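3.2 Collecting towel demonstrations

All demonstrations in the Clundemar set were gathered on a single arm at a table covered with dark green cloth. We chose towel folding as the main task because a towel has few distinct features, changes shape whenever it is touched, and can be reset by hand in a few seconds. The green cover was kept for every session. In early trials on a bare white tabletop, the fabric slid too easily when the fingers pushed against it, and the operators picked up habits that did not carry over to other surfaces.

Two views were stored for each demonstration. The first looks down at the table from head height and takes in most of the cloth and part of the room around it. The second is fixed and sits closer to the work, so that the fingers and the fabric can be seen together. Figure 3 gives one image from each. The two streams were recorded at the same rate and lined up afterward using the arm's own clock. We did not crop either view before training. Cables, furniture and other items near the table were left where they happened to be, and their positions changed from session to session.

Three operators took part. Mbali Kekana and Chih-ming Liu had both used the arm before. Lachlan Cosgrove had not, and was given one afternoon of practice before his first recorded attempt. Each operator worked in blocks of 50 attempts, with a rest of at least 10 minutes between blocks. The first 7 attempts of every block were treated as warm-up and thrown out, whether or not they went well. We settled on this rule after Cosgrove's early blocks showed a clear change in speed over that stretch, and then applied it to everyone for the sake of consistency. 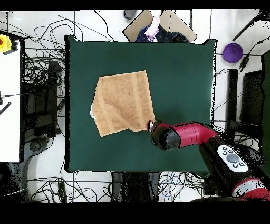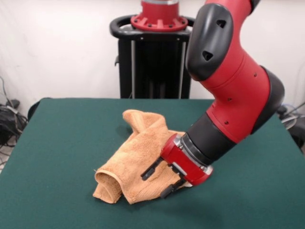 Figure 3. Towel and arm on the green work surface during collection. First image: head-height view, towel lying flat. Second image: fixed view, towel bunched under the gripper.

Starting states were drawn from a printed list. The list had eight entries, ranging from a towel laid flat and square to the table, through flat but turned, to loosely bunched with at least one corner hidden. The person resetting the table read the next entry aloud and arranged the towel to match as well as they could. No attempt was made to reproduce a bunched state exactly – two piles made from the same instruction can look quite different, and we wanted that variety in the data. Flat states were easier to repeat, and the towel was placed by eye without marks on the cloth.

An attempt ended when the operator pressed a foot pedal or when the time limit ran out. The operator then gave it one of three labels: complete, partial or failed. A complete attempt needed a single fold with the two short edges close together and no corner tucked under. Partial attempts were those where the towel was clearly nearer to folded than at the start. Both kinds were kept for training. Failed attempts were saved in a separate folder and used only to train the model that predicts success, described in Section 4.1.

Marthinus Potgieter later checked the labels by watching the last few seconds of each recording in the fixed view. He disagreed with the operator most often on the line between complete and partial, and in nearly all of those cases the cause was a corner that could not be made out from the operator's seat. Where the two labels differed, we used his.

The most common problem during collection was a grasp that caught two layers of fabric when only the top one was wanted. From head height this is hard to notice, as the layers are close in color and texture and the arm often covers the place where they meet. The operators learned to lift slowly and watch for the lower layer to follow. These slow lifts are plain to see in the recordings, and we did not speed them up or cut them out. A policy trained on the Clundemar set tends to lift slowly as well, even from flat starts where there is only one layer to catch. We return to this point in Section 5.

A smaller problem was lint. Terry cloth sheds, and loops caught between the fingers changed how firmly they closed. From the second week on, the fingers were wiped at the start of every block. Recordings made before that change are marked in the release notes, and leaving them out made no clear difference to the results in Table 2.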